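We use cookies to remember your settings and measure visits to this site. Accept all | Manage choices

Flullow Pauses Oven Tasks on Two-Arm Kitchen Robots After Grip Release Fault

Monday, October 23, 2023
By the Flullow Press Office

CLALTITZ -- Flullow is asking all customers who run its two-arm kitchen system to stop using it with toaster ovens, countertop ovens and any other appliance with a hinged door until a software update and a cable kit have been installed. The company has found a fault that can leave a gripper closed on a door handle while the arm behind it begins its next move. When that happens, the arm can pull the appliance across the counter or off it.

No injuries have been reported. Flullow knows of 10 cases in which an appliance moved from its place on the work surface. In two of them the appliance fell to the floor. One fall broke the glass in an oven door. In the other the oven was switched off and empty, and the customer reported a dented housing and a cracked floor tile.

The notice covers every two-arm system fitted with the Bennani gripper, 1259 units in total. Systems with the older suction tool are not affected. Single-arm systems are not affected either, as they use a different control box.

What goes wrong

The Bennani gripper receives its open and close commands through a cable that runs from above the arm down to the wrist. If the signal on that cable drops for a very short time, the gripper is designed to hold its last position. This was a deliberate choice. A gripper that opens whenever it loses signal would drop whatever it is carrying, and in a kitchen that may be a hot dish.

The fault is in what follows. When the signal comes back, the gripper reports its status to the controller again. In software releases shipped since the spring, the controller could read an old status message as a new one. The old message said the gripper was open. The controller then treated the door handle as released and sent the arm to its next position with the fingers still closed.

The arm does have a force limit that should stop it in such a case. That limit was set for lifting full cookware, and it is higher than the force needed to slide a light toaster oven on a smooth tabletop. The arm therefore did not always stop. With heavier appliances it usually did, and the operator saw a standard collision message. Flullow now believes that some of these messages, which customers cleared and did not report, were the same fault.

How it was found

The first report reached the Flullow service desk in late summer from a customer running a breakfast counter. The toaster oven had shifted toward the front of the table during an unattended run. The service desk put this down to worn rubber feet on the oven and advised the customer to fit a non-slip mat. That advice was wrong, and the case was closed too early.

Two more reports came in over the following weeks. They were compared with the first only after the second fall. The engineering group at Claltitz then asked customers for permission to review their log files. Nearly 200 sites agreed. In those logs the group found 113 events where the gripper status and the motor current did not match. The motor was still drawing holding current while the status message said the fingers were open.

Most of these events did no harm. In many the gripper was holding a bowl or a utensil, and the arm simply carried the item a little farther than it should have. Some customers had noticed this and described the robot as "slow to let go." Flullow had those comments on file under general feedback and did not connect them to a safety matter. The way such comments are sorted has been changed, and any report that mentions release, grip or letting go is now sent to engineering on the same day.

Work at the Claltitz test area has since reproduced the fault many times on a plain tabletop with a toaster oven, bowls and toast. The engineers caused the signal to drop by flexing the cable by hand near the wrist while the gripper held the oven door handle. They also found that the signal could drop with no hand near it at all, when a cable was pulled tight at full reach or rubbed against an arm joint.

The cable

The cable clips supplied with the system are made by Plastetti. Flullow wants to be clear that the clips meet the drawing they were ordered to. The drawing allowed too much free cable between the ceiling mount and the wrist. At some sites the slack hangs low enough to cross the work surface, where it can be caught under a dish or brushed by the other arm. At other sites the installer took up all the slack, and the cable is then pulled at the connector when the arm reaches across to the far side of the table.

Plastetti has made a new clip and a spring guide that keep the slack at the same length through the full range of motion. These parts will be sent to all customers free of charge.

What customers should do now

Remove all tasks that involve opening, closing or holding a hinged door. In the task editor these are listed under Appliances. The system can still be used to move, stack and serve food on an open surface, provided that the following steps have been taken.

Press the stop button before reaching into the work area. Do this even if the screen shows the gripper as open. The reading on the screen should not be relied on until the update is installed.

Check each cable from the ceiling mount to the wrist. Look for flattened spots, cuts in the jacket and bends at the connector. If any of these are found, turn the system off at the wall and call the service desk.

If a gripper is closed on a handle and will not let go, press the stop button and use the manual release on the side of the gripper body. Do not pull the arm by hand. Do not restart the system while the fingers are closed on a fixed or heavy object, as the arm moves to its home position on startup.

Keep the floor in front of the work surface clear of people during any unattended run. Customers who have marked a floor zone should extend it to cover the full width of the table.

A mat, a strap or tape under the appliance is not a fix. Flullow tested several of these. They made the oven harder to move, and in some runs the arm then pulled the door past its stop and bent the hinge.

The software update

The update does three things. It adds a time stamp to every gripper status message, so that an old message is thrown away. It checks the motor current before the arm is allowed to leave a handle. It also sets a lower force limit for the first part of any move that follows a release. If the two readings do not agree, the arm stays where it is and the operator is asked to come and look.

Customers will notice a short pause each time the gripper lets go of something. For door tasks the pause is long enough to see. Flullow considered making it shorter and decided against it for this release.

The update will be available for download this week. It installs over the normal connection, and the system must be idle with both grippers empty. Installing the update alone does not clear a system for oven use. Door tasks remain locked until a service technician has fitted the new cable parts and entered a code. The first visits are being booked now, starting with sites that run the system without a person in the room. Flullow expects to finish all visits in December.

Customers who rely on door tasks for their daily work can ask for a credit against their service plan for the period of the pause. Customers who would prefer to return the system may do so, and the service desk can explain the terms.

New units

Shipments of new two-arm systems were stopped when the log review was finished. They will start again once the new cable parts are fitted at the factory. Orders already placed will be filled in the order they came in, and buyers have been contacted with new dates.

The release check used at the factory has also been changed. Until now it was carried out with the arm in one position and the cable at rest. It will be repeated at full reach, at low reach and with the second arm moving, with a toaster oven on the table as one of the test items. The signal will be interrupted on purpose during each hold. A unit that leaves the handle with its fingers closed even once will be rejected.

The engineering group is continuing to look at one question that has not been settled. In a small number of the logged events the mismatch lasted longer than the signal drop can account for. These may come from the same cause with a second drop close behind the first, or from a separate delay inside the gripper. The current check in the update stops the arm in either case. 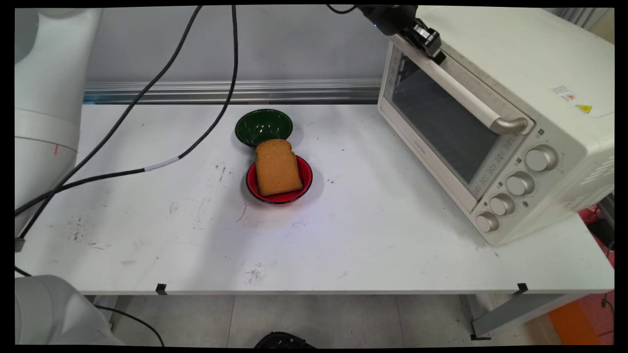

Results from that work will be posted on the service page when it is complete, along with any change to the instructions given above. Customers who have seen a late release, an unexplained collision message or an appliance out of place are asked to report it, even if the event was some time ago and nothing was damaged. Please include the software release number and, where possible, the log file for that day.

Contact: Flullow Press Office, Claltitz | Copyright 2023 Flullow. All rights reserved. | Back to top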